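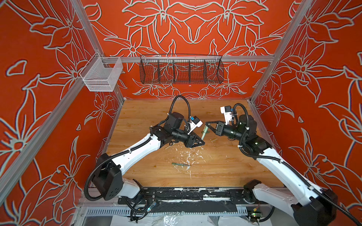

Nachhilfe für vier Finger
Wie man einem Lernsystem beibringt, was jedes Kleinkind nebenbei kann. Ein Vormittag bei Pridura

Wer sich die Zukunft der Arbeit als kühlen, weißen Raum vorstellt, sollte an einem Donnerstag nach Salia fahren. Im ersten Stock, hinter der Teeküche, leuchtet es orangerot. Große Lilien ranken über die Wände der Zelle, in der zwei Roboterarme über einer Holzplatte hängen und versuchen, sich wegen eines Stifts einig zu werden. Die Tapete habe man genommen, heißt es im Team, weil sie im Restpostenregal lag. Später fand sich auch eine wissenschaftliche Begründung: Ein System, das nur vor grauen Wänden lernt, versagt womöglich vor der ersten Küche, in der jemand Geschmack hatte. Ob Lilien darunterfallen, wird noch diskutiert.

Pridura baut keine Roboter. Pridura sammelt Beispiele, und zwar solche, in denen eine Maschine etwas halbwegs Vernünftiges tut. Das Projekt heißt Saludo und soll einem Paar Arme beibringen, kleine Dinge aufzunehmen, zu übergeben und irgendwo wieder abzulegen. Niemand schreibt dafür noch Regeln auf. Stattdessen sitzt ein Mensch an zwei Griffen und führt die Arme aus der Ferne, Durchgang um Durchgang, während die Kameras an den Handgelenken und über dem Tisch mitlaufen. 68 Durchgänge sind das Tagesziel. Am Vormittag meines Besuchs waren es 32, was als ordentlich galt.

Ich durfte auch. Nach 11 Versuchen hatte ich den Stift einmal kurz in der Luft, danach lag er wieder auf dem Tisch, nur weiter weg. Man tröstete mich damit, dass auch Misslungenes gespeichert wird, allerdings in einem eigenen Ordner. Mein Beitrag zur künstlichen Intelligenz besteht also vorläufig aus einer Sammlung von Warnungen.

Die Gegenstände sind von einer Bescheidenheit, die man erst zu schätzen lernt, wenn man sie greifen soll. Schraubendreher mit grünem Griff, dünne Stifte, ein blassgrünes Röhrchen, so lang wie ein Fingerglied. Letzteres ist der heimliche Star. An der Seite hat es einen Schlitz, unten ist es rundlich, und von den spitzen Greiferfingern trennt es manchmal fast nichts und manchmal eine Handbreit Ratlosigkeit. Aus der Sicht der Handgelenkkamera wirkt es wie ein Denkmal auf einem Platz, von dem die Farbe blättert.
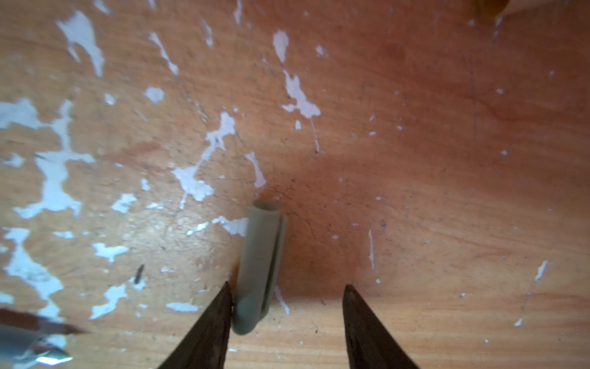 Die Kunst, sich nicht zu wiederholen

Das Schwierige an Beispielen ist, dass Menschen bequem werden. Wer den Schraubendreher zwanzigmal gegriffen hat, legt ihn beim nächsten Mal dorthin, wo er sich gut greifen lässt. Das System lernt daraus, dass Schraubendreher grundsätzlich vorne in der Mitte wohnen, und ist beleidigt, wenn sich einer nach links verirrt. Bei Saludo gibt deshalb ein Programm namens Cenora vor, was wo zu liegen hat. Es verlangt schräge Lagen, ungünstige Nachbarschaften, einen Stift direkt neben dem Greifer. Beliebt ist es nicht.

Auch das Tempo wird überwacht. Zögert die Person an den Griffen, zögert später die Maschine, und zwar mit Überzeugung. In einer frühen Fassung soll das System vor jedem Zugriff eine kleine Pause eingelegt haben, die alle für Rechenzeit hielten — bis jemand die Aufnahmen durchsah und darin das Nachdenken eines übernächtigten Kollegen wiedererkannte. Seither endet die Schicht pünktlich.
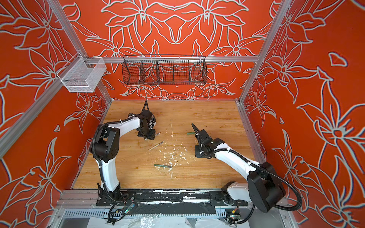
Pünktlich heißt: nachdem alle Durchgänge angesehen und beschriftet sind. Das ist der Teil, den kein Werbefilm zeigt. Man sitzt vor zwei Bildschirmen, spult, hält an, vergibt ein Etikett. Gegriffen, verrutscht, übergeben, fallen gelassen. Gestritten wird über die Grenzfälle. Gilt ein Stift als übergeben, wenn beide Greifer ihn halten und keiner loslässt? Für Menschen wäre das eine Beziehung, für Cenora ist es ein ungültiger Endzustand.

Und was kann die Maschine nun, wenn man sie allein lässt? Beim letzten internen Test im März gelang die Übergabe in 67 Prozent der Fälle, bei den Schraubendrehern öfter, beim Röhrchen deutlich seltener. Im Team spricht man die Zahl mit einem Stolz aus, den ich erst verstand, als ich an meine eigene Quote dachte. Gegen Mittag wurde ein neuer Durchgang gestartet, Cenora wünschte sich das Röhrchen aufrecht und möglichst weit hinten. Jemand seufzte, stellte es hin und setzte sich wieder an die Griffe.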